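2022年10月16日
文／Harsh Tiwari
阅读时间：约12分钟

上一期通讯发出以后，收到不少读者来信问同一件事：采访灯光和收音都讲过了，那么小房间里的柔光到底该怎么做，买多大的柔光箱合适，要不要上格栅。这一期就专门说这个。文中的做法大多来自我和Diễm Cao今年在Grandville拍的一组人物访谈，房间小，层高低，几乎每一处都要将就。

先说房间。我们用的那间屋子，灯架立起来以后，灯头离天花板只剩一个拳头的距离。很多教程里讲的“主光从斜上方四十五度打下来”，在这种层高下做不到，灯一抬高，柔光箱的上沿就顶到了顶。Diễm的办法是把主光降到只比被摄者眼睛高一点，往侧面多挪，再让被摄者的身体稍微转向灯的方向。这样鼻影会落在远离灯的一侧，短而柔，眼神光的位置也还算自然。

柔光箱的尺寸，我建议先量房间再下单。我手上有两只，一只直径90厘米，一只120厘米。在棚里我几乎只用大的那只，到了小房间，大的那只反而常常收在车里。原因很简单，灯要离人近才软，可是大箱子深，算上灯体和卡口，从布面到灯尾将近一米，再给人留出位置，机位就没地方放了。90厘米的箱子放到离脸一米左右，软硬程度对访谈来说完全够用。

这里顺便讲一下距离和软硬的关系，因为来信里有几位把两件事混在了一起。光软不软，看的是从被摄者的位置望过去，发光面有多大。同一只箱子推近，发光面相对变大，阴影边缘就变软；拉远，阴影边缘就变硬。亮度是另外一回事，靠灯上的旋钮解决。所以当你觉得脸上的阴影太硬时，先别急着加一层柔光布，把灯架往前挪半步看看。加布会吃掉光，还会让光往四周散得更厉害，小房间里散出去的光都会回来找你。

说到散光，就要说墙。白墙是小房间里最麻烦的东西。主光打出去，有一部分直接落在墙上，墙再反射回来，暗部就被填平了，脸看上去又圆又扁。Haris Gilani在邮件里问，他明明没有开辅光，为什么画面里好像有辅光，答案多半就是墙。解决的办法是在暗部一侧立一块黑布，或者黑色泡沫板，离脸越近效果越明显。我用的是一块对折的黑色无纺布，夹在横杆上，便宜，也不占地方。

有颜色的墙会多一个问题。米色、浅黄、淡粉的墙，反射回来的光都带着自己的颜色，落在皮肤上就是一层说不清的脏。相机白平衡只能按主光来校，校准以后，主光那一侧是对的，暗部仍然偏色。后期可以用蒙版单独处理，但是人一转头，蒙版就要跟着动，很费时间。现场多立一块黑布，只要两分钟。 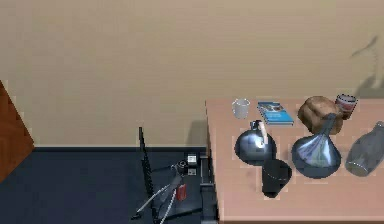 栏目：布光笔记

下面说格栅。格栅就是装在柔光箱前面的那层布格子，作用是限制光往两边跑，只让正前方的一片区域受光。在大空间里它可有可无，在小房间里我认为应该当成标配。装上以后，背景墙上的漏光会明显减少，背景可以单独压暗，人和背景自然就分开了。代价是亮度，我手上这只Drusunwood的格栅装上以后，测光表上少了将近一档。如果你的灯功率本来就紧张，买之前要把这一档算进去。

格栅还有一个不太被提到的影响，就是被摄者的活动范围变小了。没有格栅时，人往左往右晃二三十厘米，脸上的光基本不变；装上以后，晃出去一点，亮度就往下掉。遇到说话时爱动的受访者，我会选格子大一些的那种，或者干脆把椅子换成没有轮子、不能转的。Mavis Ferreira给我们做过两天的现场录音，她对椅子也有意见，说转椅的轴会响，录进去很难修。从那以后，我们出外景都自带一把木椅。

灯的功率怎么选？小房间里我的看法是不要买太大。我们用的是一盏100瓦的日光型单点灯，访谈时通常开到百分之40，光圈F2.8，快门按帧率来，感光度在基准值附近。再大的灯，最低亮度也高，要么加中灰，要么加布，都是给自己添事。如果窗外有强光要平衡，另当别论，那时候100瓦肯定不够，不过更省事的做法是把窗帘拉上，或者把人换个方向坐。

风扇噪声也要考虑。灯离人近，离话筒也就近。我把手上几盏灯都试过一遍，在百分之五十以下，多数灯的风扇转得很慢，话筒收不到；一过百分之七十，声音就出来了，而且是那种持续的低频，降噪处理以后人声会发闷。有的灯带静音模式，实际上是限制最大功率，效果和你自己调低差不多。控制器和灯体分开的型号，可以把控制器放到地上，再往远处拖一点，至少能少一个声源。

电源适配器最好不要吊在灯架上晃。灯架细，重心又高，再在半腰挂一个将近两公斤的盒子，碰一下就歪。我习惯把它放在灯架最长的那条腿上面，再压一只沙袋。沙袋不要悬空挂在中柱上，应该压在腿上，并且让最长的腿朝着灯头伸出去的方向。

然后是背景光。很多人一说小房间，就觉得没有地方放第二盏灯。其实背景光不需要大，一根短的灯管、一盏台灯都可以。我在Grandville那次用的是一根两尺的灯管，竖着放在书架侧面，色温调到3200K左右，和主光的5600K形成一点冷暖差别。开多亮要看监视器，我的标准是能看见背景的层次，视线又不会被拉过去。如果被摄者说完一句话，你记住的是背景里的那个亮点，就说明亮了。

假如背景里只有一面光墙，什么也没有，可以试着让光在墙上有个渐变。做法是把灯贴近墙的一侧，让光顺着墙面擦过去，一头亮一头暗。暗的一头放在人脸亮的那一侧，亮的一头放在人脸暗的那一侧，轮廓自然就出来了，不必再打轮廓光。墙面如果不平，擦光会把每一道刮痕都照出来，这时要把灯拉开一点，角度也放缓。

关于色带，也有读者问。渐变的墙面，特别是偏暗的那一段，压缩以后容易出现一条一条的纹路，或者成片的色块。这和灯的关系不大，主要是码率和位深的问题。8比特素材遇上大面积平滑渐变，很容易这样。能拍10比特就拍10比特，不能的话，背景不要压得太暗，后期也不要再大幅度拉曲线。输出时加一点颗粒会有帮助。上传到视频网站以后还会被再压一次，这一步我们管不了，只能在前面多留余量。

机位和灯的先后顺序，我和Diễm的习惯不一样。她先定灯，再找机位；我先把机位架好，再围着画面布光。两种都能用，但是在小房间里我还是倾向于先定机位，因为能放三脚架的地方往往只有一两处，灯反而有更多变化，可以用横臂，可以用夹具，可以从门外打进来。从门外打这一招我用过几次，把灯放在走廊，门口挂一块柔光布，房间里一下子宽敞很多。要注意走廊有没有人经过，线也要用胶带贴平。

焦段方面，全画幅机身我用50或者85。85在小房间里经常退不出去，50更常用。广角能把空间拍大，可是人靠近镜头以后五官会变形，而且画面越宽，要藏的灯架和线就越多。宁可画面紧一点，把背景里不需要的东西留在外面。

反光的物件在布光完成之后再检查一遍。眼镜、相框、清漆桌面，都会把柔光箱整个映出来。眼镜的处理办法是把灯稍微抬高，或者让镜腿往上翘一点点，镜片角度一变，反光就掉到下面去了。桌面反光可以铺一块布，也可以把桌子往后退半米。用偏振镜也行，不过要损失一档多的光，皮肤上的高光也会一起被削掉，看起来有些干。

上个月有读者问到Atanasov那款新的折叠柔光箱，我借来用了一周。它的优点是收起来像一把伞，一个人就能撑开，卡口转起来也顺；内层柔光布用魔术贴固定，拆装比扣子快。缺点是支杆偏软，横着挂的时候箱体会往下坠，需要再扶正一次。外层柔光布略微偏暖，我测到的差别不大，单独用没有问题，和别家的箱子混用时最好校一下色。随箱的格栅是大格子，控光能力一般。它在当地的售价是197欧元，含格栅和收纳袋，作为第一只柔光箱可以考虑。已经有同类产品的，没有必要换。

Ansel Boateng看过这一期的草稿，补充了一点，我照录在这里：“测光表不要只测脸。脸的亮面、暗面、背景各测一次，记在本子上。下次去同一个房间，十分钟就能把光恢复出来。”他的本子我见过，每一页画一张俯视图，标出灯、人、相机的位置和距离，旁边写读数。我现在用手机拍几张现场照片代替画图，距离还是手写，因为照片上看不出来。

他记录的亮暗比也值得参考。企业访谈一般做到2比1，看上去明快，没有攻击性；人物纪录片会做到4比1，题材沉重的再往上走。数字只是起点，肤色、衣服和背景的深浅都会改变观感，最后还是要看监视器。监视器本身要先校准，亮度也要固定下来，不要一会儿在窗边看，一会儿在暗处看。

最后是几件零碎的事。柔光布脏了可以手洗，用温水和中性洗涤剂，平铺晾干，不要拧，也不要熨。发黄的布就不要再用了，偏色很难完全校回来。灯体散热孔里的灰，半年吹一次。灯架的锁紧旋钮如果需要用很大力气才拧得住，多半是里面的垫片磨平了，可以单独买来换，不用换整支灯架。

下一期在11月发出，讲的是话筒吊杆在低层高房间里的摆放，由Mavis来写。她会带上在Warkorholm录音时用的几段样本，其中有一段是空调没有关的。关于灯光的问题，还是直接回复这封邮件即可，请附上房间的长、宽、高，以及现有灯具的型号，没有尺寸的话很难给出具体建议。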